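Garlic on a Slope: A Talk with Florian Grabner

Florian Grabner planted his first garlic in Sovcombe with 70 cloves from a neighbor. This fall he put in 807, all on the slope behind his house.

"The flat part of the yard stays wet until May," he said. "I lost most of a crop there. The slope drains, so I moved everything uphill."

He plants cloves 6 inches apart and covers the rows with chopped leaves. He doesn't water after planting unless the fall is very dry.

His neighbor, Siu-ming Kao, gave him a hardneck type she has kept going for years. Grabner saves the biggest heads each August and replants those.

"People eat the big ones and plant what's left," he said. "Then they ask me why their heads are small."

He has been asked to grow more for the Chow market, but 2,000 plants would mean clearing the plum trees. "I like the plums," he said. "My wife likes them more."
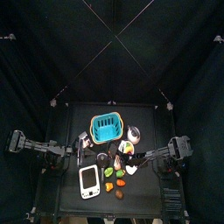

Toy objects on a black tabletop, with two strings crossed above.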